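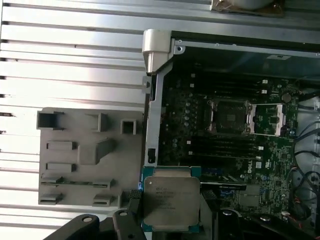

Home Products Kiso Support Contact
Search products Enter keyword or part no. Go

Kiso Parallel Gripper, CPU Service Set

Two-finger gripper with textured pads for bench work on open desktop and workstation towers. Stroke and force are set in the Samorberg controller.

Tasks supported: holding a processor by its edges, placement over an open socket, lifting memory modules.
Not supported: closing the load plate, cable routing, thermal paste. These remain manual steps.

Unattended use is not approved. In our bench trials 8 of 11 placements needed no operator correction. Household chores are outside the rating of this set.

Pads: 2 fitted, 2 spare.
Application notes: Amparo Pacheco
Page revised September 22, 2025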